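4.2 Setting up a race weekend in Laltley Timing

Before you start, connect the timing box to the network and wait until the green light stays on.

1. Open Season and choose New event. Type the name of the circuit, for example Jerkmont.
2. Choose the number of races. For a double-header, select Two races — the program then makes a separate grid for each day.
3. Import the entry list. The file can have up to 134 cars.
4. Check each transponder number against the car number. Correct the wrong ones by hand.
5. Press Lock grid.

Note: After locking, you can change driver names but not car numbers.

Caution: Do not unplug the timing box during a session. Laps which are not saved will be lost.

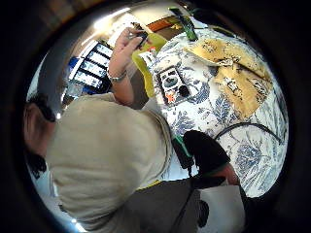
Fig. 4 Leaning over the table, one hand raised.

6. Print the grid and give one copy to race control. The protest time is set to 24 minutes; you can change it under Rules.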